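Notebook, Thongsuk workshop - November, entry 3
Subject: low dish racks, storage of shallow plates

The black plastic rack was placed on the floor against the white wall at 9:40, with the blue plate toward its left half. The purpose of the entry is to settle which rack goes forward to the Londska kitchen. Stikarell has asked for a unit that holds shallow plates upright and stays under the height of a standard shelf.

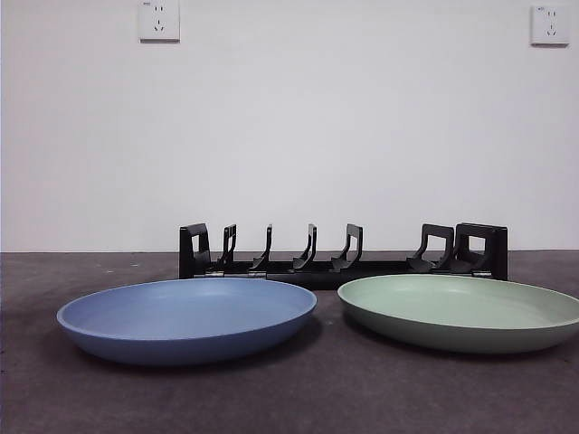
Black rack with blue and green plates, floor position.

Both plates are wide for their depth, and the rounded rim takes up more of the slot than a flat rim would. Spacing between dividers should therefore be measured at the rim. The load trial is set at 50 placements per plate, with the rack emptied between runs. The dividers are slim and hooked at the top; the end brackets are heavier. Any marks left on the matte finish are to be entered on the Virkness sheet. 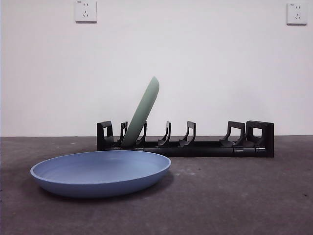 Chanida Kongkaew asked that the rim measurement be taken at 2 points on each plate, as the last batch of shallow plates varied more than the supplier's sheet allowed.

Agreed. Calipers to be signed out before the first run.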